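Bandara land release moves to second stage

Zudville — The second stage of the Bandara residential release opened for applications in February, adding 147 serviced lots to the estate on the northern side of the town. Lot sizes range from 357 to 568 square metres. Outline planning consent covers detached and semi-detached houses of up to 2 storeys.

Water, sewer and underground power are laid to the boundary of each lot. Street lighting and kerbs are complete on the two spine roads, and the remaining access roads carry a base course only. Final surfacing is scheduled for after the main building period — the developer, Falerar, holds a bond with the district for the outstanding work.
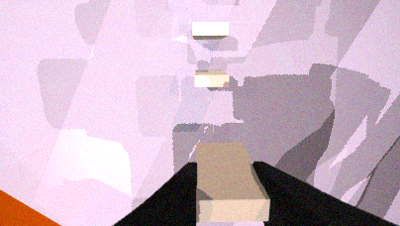

Title and conditions

Lots are sold freehold with individual title. Buyers pay a deposit of 10 per cent on exchange and the balance on registration of the plan. A covenant requires building to start within two years of completion, and resale of an unbuilt lot in that period needs written consent from Falerar.

Corner lots carry a wider setback on the secondary frontage. Retaining walls above one metre need separate approval.

Applications are handled at the Flusumitz sales office between 9 am and 4 pm. The drainage plan and soil report can be inspected there on request. Lots in the first stage are no longer available, apart from those held back for the shop site.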